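Who Reads the Manual? Assembly Instructions and the People Who Ignore Them

Student project report, Technical Communication
Aranka Simon and Maarten Hendriks

1. Why we did this

Maarten once built a bookcase with the back panel facing the wall-to-be, noticed, and kept it for two years. This gave us a topic. Our supervisor, Ülle Uibo, asked us to find a research question in it, and after some weeks we did: does the wording of an instruction sheet change how long people stay with it before they start guessing?

2. Material

We collected 89 instruction sheets from households in Linow and Plikow, mostly out of kitchen drawers. Together they contain 3,965 separate steps. We typed in all of them, a task we recommend to anyone who is having too nice a February. Of these, 613 steps use the word "simply." The steps that use it were, by our own scoring, harder than the ones that don't.

3. The test

Students put together a small shelf from one of two sheets. Sheet A was the original. Sheet B was our rewrite, with one action per step and the warnings placed before the thing they warn about, a radical idea we borrowed from common sense. Štěpánka Danko timed everyone and was forbidden to help, though her sighing may have counted as a hint.

4. Results

Readers of Sheet B looked at the paper more often and took fewer pieces apart again. They were not faster. Two of them told us the sheet was "bossy." Readers of Sheet A mostly gave up by step four and worked from the drawing on the box, with results we have agreed to call shelves.

Naming was the worst trouble spot. A molded plastic part can be a bracket on page one, a holder on page two and "the piece" by page three.
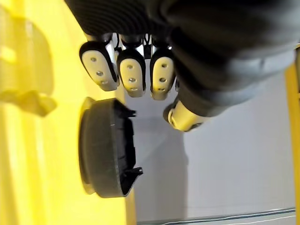
5. What we would change

More testers, and a shelf with fewer screws. We would also pick one name per part before writing anything, including in this report, where Maarten's "dowel" and Aranka's "peg" were the same object until the second draft.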